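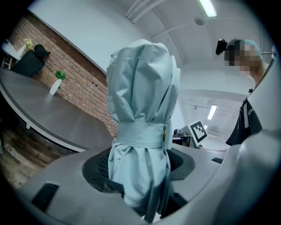 Room check: large table area, brick-wall side
Date: Wednesday, July 23, 2025
Checked by: Narendra Chauhan
Copy to: Heather Tomoana

1. Table
Top dark with wood-grain finish, legs white metal. Joints to be tested by hand for play. Result: pass.

2. Items on table
One white vase with green plant, standing at the wall side. Acceptable. Keep water clear of the cloths.

3. Cloths
Light blue. Fold flat and return to the shelf after use. Not to be left bunched on a seat or on the floor. Comment: folding order still to be agreed with M. Kováčik.

4. Walkways
Minimum clear width 90 cm between table and desks. Result: pass on the desk side. On the chair side, fail. A thin black cable runs over the wooden floor and a white power strip lies at floor level with its cords. 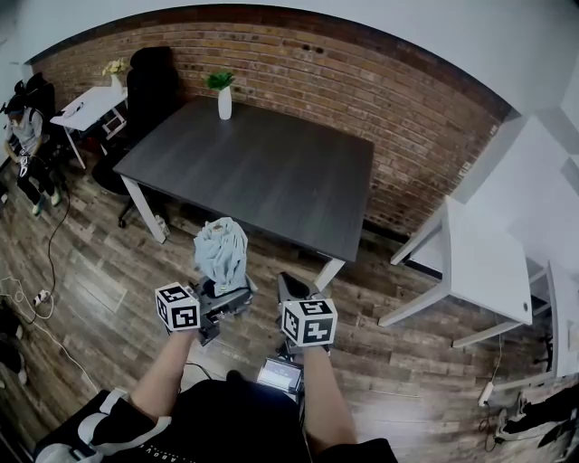
Action: fit cable cover or reroute along the wall. Power strip to be raised off the floor. Re-inspect within 20 days.

5. Adapters
The white adapter at the right-hand desk hangs by its cord. Strain on the connection. Action: fix to underside of desk. Bag with cables to be moved out of the foot space.

6. Seating
Office chair on wheels, kept at the table corner. Castors to be checked at next visit. Not tested.

7. Side table
Flowers in white pot, small white box below. No comment.

Open actions: 4. Cable cover ordered by C. Swanson, delivery not confirmed. Item 4 was also raised in February.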